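手持夹爪上手记：去Jasto开放日玩了一下午

2019年11月30日，Jasto的开放日。先说结论省得你往下翻：夹爪本体值得一看，配套软件别抱希望，价格我觉得偏高。下面是流水帐，路上用手机打的，错字见谅。

地方不好找。导航导到后门，绕了一大圈才看到牌子。签到，领胸牌，领一瓶水，排队上二楼。一楼是Disen的机械臂展位，人最多，循环演示拧瓶盖，看了两轮就走了，没意思。演示程序写死的那种，瓶子歪一点就停。旁边小朋友倒是看得很开心。

我冲着Sengar来的。就是他们家那个手持夹爪，人拿在手里夹东西，动作录下来拿去教机械臂。网上传了小半年，一直没摸到实物。二楼隔了几个小间，布置成家里的样子，卧室那间排队最长，主题是收衣服。每人限时12分钟，到点工作人员就在门口喊。我排了两次，所以加起来摸了二十多分钟，够写点东西了。

先说手感。

比想像中沉。重量集中在前面，握把在后，端平了手腕要一直较劲。第一轮结束虎口发酸，第二轮学乖了，胳膊肘夹住身子，好一些。握把圆的，没有指槽，大手小手都能拿，但是手心一出汗就打滑。建议Sengar缠一层防滑带，几块钱的事。握把和机身的接缝摸着有点硌，不知道是不是就这批样机这样。

开合靠手指捏，行程挺长，前半段很轻，后半段突然变重。刚上手容易捏过头。捏叠好的T恤，一下把下面那件也带起来了。工作人员说可以调，问怎么调，说要拆开换弹簧。那就是不能调嘛。

夹指是鳍形的，中间镂空，碰到东西会顺着弯。这个设计不新鲜，好几家都在用，但用在布料上确实舒服。头上那两块蓝色夹垫是重点，摩擦力给得足，薄料子也咬得住。我试了衬衫领子、袜子、枕套边，基本一次就起来。袜子最好夹，丝巾最难，滑得跟鱼一样，夹了好几回才提起来，还皱了。

然后是羽绒服。我把它当重头戏，因为家里冬天最烦的就是叠这个。蓬，软，没有边可以抓。两指直直插下去只能捏到一层面料，里头的填充往两边跑，提起来整件衣服吊成一条。正确手法是先往下压，让夹垫陷进去，再收。压多深全凭感觉，我练到后面才有点谱。帽绳和绳扣也要小心，容易挂到旁边的被单上，一拽一串。
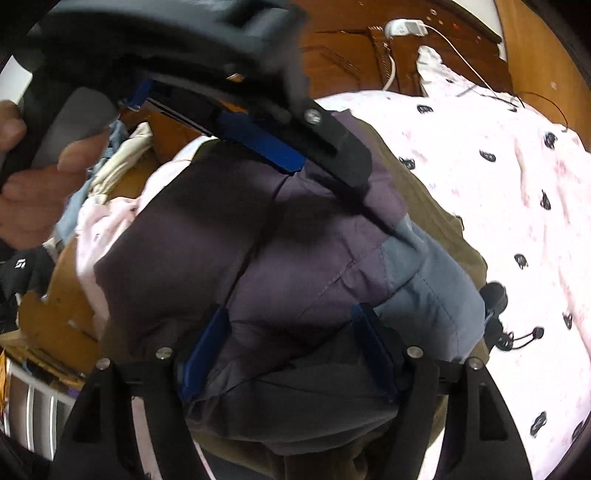 Jyoti Bajpai在群里看完我的吐槽，回了一大段：“你收得太快了。厚衣服要分两下捏，第一下轻轻带住，停一停，等里面的空气跑掉，第二下再收紧。还有别从正中间下手，找缝线，缝线那里最薄，夹垫一咬就住。我上午那场也是夹一次掉一次，后来专挑缝线，顺多了。”

好吧，早看到就好了，我第二轮都排完了才刷到这条。回来在家拿晾衣夹比划了一下，找缝线这招有道理。不过这也说明一个问题：这种窍门说明卡上一个字没提。说明卡正面是安全须知，背面是公司介绍。新手进来就是瞎夹，录出来的数据能好到哪去？我问了，工作人员说正式采集的人要先培训两天。那开放日好歹贴张纸吧。

再说镜头。装在夹爪上的广角，视野很大，房间差不多都能收进去，代价是边上弯得厉害。屏幕上回看自己的录像，柜子都是弧的。晕。看久了真的晕。亮的地方也容易发白，白床单尤其明显，褶子都快看不见了。问能不能压曝光，答复是“下个固件”。下个固件什么时候，十二月。哪年的十二月没说，哈哈。

软件这块是重灾区。配套的Wumura，录制还行，一个键开始一个键停，开始有滴一声。回放就不行了，拖进度条卡，切到下一段要等，我那台中间还闪退了一回，最后一段没存上。文件名是一长串数字，自己录的哪段根本找不着，得靠工作人员帮忙翻。界面字特别小，灰底灰字，谁设计的。导出倒是快，这点要夸。

现场还有个小环节，用大家录的东西训练出来的模型，放到机械臂上跑。据介绍目前一共1026段叠衣服的录像。任务是从一堆衣服里挑一件出来，放进旁边的筐。我看的那一场跑了11次，主持人每次都报数，成了的就鼓掌。毛巾基本没问题，T恤看运气，羽绒服有一次提到一半掉了，底下“哎哟”一片。动作慢，很慢，夹爪在衣服上面犹豫半天才下去，像我妈挑西瓜。但是它挑的位置是对的，每次都往鼓起来的边上找，这个我有点服。

叠呢？没演叠。宣传页上写的是“叠衣演示”，到现场变成“挑衣演示”。问了，说叠还在调。行吧，宣传页倒是先改改啊。

问答环节大概半小时，问题多半是价钱和什么时候发货。有人问左手能不能用，答可以，左右一样。这个我验证过，我两轮换了手，确实没差，捏合的位置也都够得着。左撇子加分。还有人问夹垫多久换一次，台上含糊了一下，说看使用强度。我追问单卖不卖，说会卖，价格没定。耗材价格没定就开始收订金，这个我不太喜欢。

优点缺点随便列一下，想到哪写到哪：
夹垫好，布料类目前摸过最好的
左右手通用
录制简单，滴一声那个很贴心
前重，手酸，握把滑
力度不能调（换弹簧不算能调）
镜头边缘太弯，亮部发白
Wumura回放卡，会闪退，文件名反人类
说明卡等于没有

适合谁买。实验室、做采集的小团队，手头已经有机械臂的，可以认真考虑，硬件底子在那。个人玩家我劝再等等，等夹垫单卖，等软件能用，等他们把力度旋钮做出来。想买回家当夹子用的（真有人在现场这么问），超市长柄夹就行，别浪费钱。

和别家比一句。去年摸过另外一个三指的，抓杯子、抓盒子比这个稳，一碰布就完蛋，指头缝里全是线头。Sengar这个反过来，布料强，硬东西一般。我拿它夹水瓶，瓶身有点滑，歪着起来的，勉强。要是主要收拾厨房，可能还得看别的。收衣服铺床这类，目前我会选它。

开放日本身打个及格吧。场地闷，空调没开，小间里又人挤人，衣服翻来翻去一股柜子味儿。工作人员态度好，问什么都答，答不上来的也直接说不知道，这个比打官腔强。茶歇的小蛋糕不错，柠檬的那种，去晚了就只剩原味。停车自理，附近路边不让停，坐地铁吧。

听说下一场改到厨房主题，日子没公布。要去的记得早点排，带双薄手套，手汗多的一定带。羽绒服那关先找缝线，下手轻点。

补一条：有人私信问订金能不能退。我问了，发货前可以退，要填表，几天到账没说。

再补：重量我没称，别再问了，现场没有秤。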